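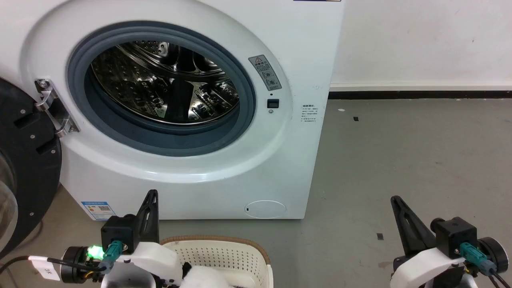

Front loader, door open, basket standing by.

Search the forum Go

gavumell27: Door open between loads or shut? Mine gets a whiff by Wednesday.

Nisreen B: Open, always. And wipe the gray gasket, folds included.

rastogi_7: Shut. I have shins and I'd like to keep them.

Nisreen B: Your shins or your towels, pick one.

gavumell27: When did you last clean the filter, rastogi?

rastogi_7: There's a filter?

Nisreen B: Round cover, bottom right on that one. Bring a towel.

7 replies · 456 views · Share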